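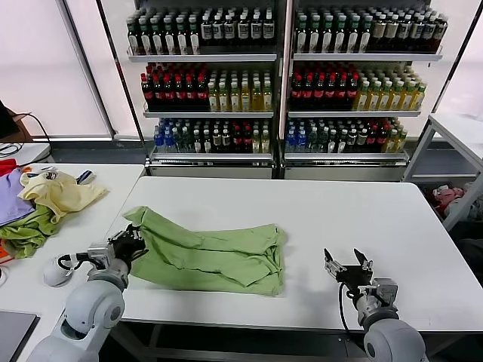
The Folding Club

By Sandrine Lacroix
Monday, February 13, 2023
8 minute read

Ask the students in the Varkari robotics club what the hardest object in the world is and they'll shout the answer over each other: a T-shirt! Boxes keep their shape. A T-shirt has a new shape every time you let go of it, and the club has spent its whole winter learning to love that.

The project is called Mallet, and it has two arms, a tabletop and a heap of laundry that never seems to get any smaller. The students brought most of the clothes from home. In December they settled the rules for the regional Undeo challenge, where a team gets 45 minutes to fold as much as it can from a mixed pile, and they've been practicing three evenings a week ever since.

I went along expecting to watch code scroll by. What I got was closer to a sports practice, with people leaning in, groaning, cheering at a sleeve. The first thing a new member learns is how to look at a crumpled shirt and find two good places to grab. Pick well and gravity does half the work for you. Pick badly and you've made a slightly different crumple (everybody does this, a lot, and it's still fun to watch). 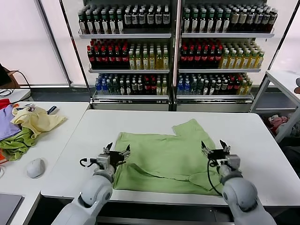 The students keep a log of every attempt, and by the night of my visit it had reached 165. Each entry gets a line or two in plain words. "Grabbed collar, thought it was hem." "Sleeve stuck under itself again." My favorite just says "so close!!!" They read these out at the start of practice, and the new plan usually comes straight from them.

What impressed me most was how much they argue about fabric. Stretchy knits drift when you pull them. Thick towels bunch. One group wants to flatten everything first and fold second, while another thinks you can save time by shaping the shirt as you lay it down. They've tried both, and the argument is still going strong, with a whiteboard full of arrows to prove it.

Flattening is the part they've worked on hardest. Both grippers take hold of one edge, and the two arms have to agree on how far to lift and how hard to pull. Too much and the cloth skids toward you. Too little and the wrinkles stay put. 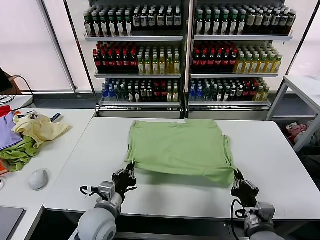
Both grippers hold the lower corners of a light green T-shirt.

The club's best practice score is 57 points, and the team from Wanix, last season's winner, finished well ahead of that. The students know it, and they have the number taped to the door. They also have 2 new first-years who joined after seeing a demo in the hallway and now stay later than anyone.

I stayed late too. I'd meant to catch an early bus, then someone said "one more shirt," and I sat right back down. Practice runs until the building closes, and visitors are welcome to bring old T-shirts. They're short on stripes.

Related stories
Building a Line Follower in One Weekend
Inside the School Workshop That Fixes Bikes
First-Year Teams Get Ready for Undeo
How to Start a Robotics Club With a Small Budget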